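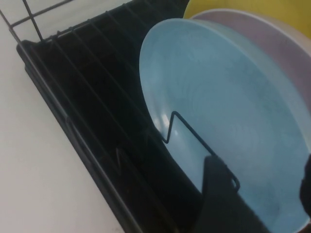
Plates in a dish rack.

Search this site Enter keyword Go

Tramberg Hall Gets License for Handball Finals

The new sports hall in Tramberg has received its license for handball matches, and the regional finals in April will be played there as planned. The decision was published on 8th January, after a second inspection of the floor and the emergency exits.

The first inspection did not go well. The inspectors found that two exit doors on the north side were opening to the wrong direction, and that the playing floor was uneven near one of the goals. The builder, Duda, changed the doors before the end of the year and laid one part of the floor again. The cost of this work is paid by the company and not by the town.

"I was worried in the autumn, I will not hide it," said tournament director Erhan Ersoy. "We had already sold tickets, and I had to answer the phone calls of people who were asking where they should travel. Now I can give them an address."

The hall has 1,441 seats for handball. This is much more than the old school hall in Prulberg, where the finals were played in the last seven years and where many supporters had to stand behind the goals. Over 120 seats in the new building are reserved for families of the players. The remaining tickets will be sold at the hall and in the club offices.

Eight teams will take part in the finals, four in the women's tournament and four in the men's. The home club, Tramberg, has qualified only with its women's team. The men lost the deciding match against Brelitz by one goal, and the coach, Ferhat Başaran, said after it that he would not look for excuses. His team had missed three penalty throws in the second half.

Brelitz will travel to the finals as the favorite. The team has won 10 matches in a row, but its goalkeeper Dagim Abera has a finger injury and is training separately at the moment. The club expects him back in February.

Not everybody is satisfied with the move to Tramberg. Sinan Keskin, the chairman of the Prulberg club, thinks that his town should have been asked earlier. He also points to the bus connection, because the last bus from Tramberg leaves before the second semifinal is finished. Ersoy confirmed that he is talking with the bus company about a later departure, but there is no agreement yet.

The parking lot in front of the hall is also not completely ready. The asphalt will be laid when the weather allows it, probably in March. Until then, visitors of the league matches are asked to use the parking lot next to the swimming pool and to walk over the footbridge.

The first official match in the hall will be a women's league match between Tramberg and Prulberg. Doors open one hour before the start. The draw for the finals will be held in the hall after this match, and spectators can stay in their seats to follow it.

Text: Ekrem Çınar

Contact the sports desk | Copyright, all rights reserved | Back to top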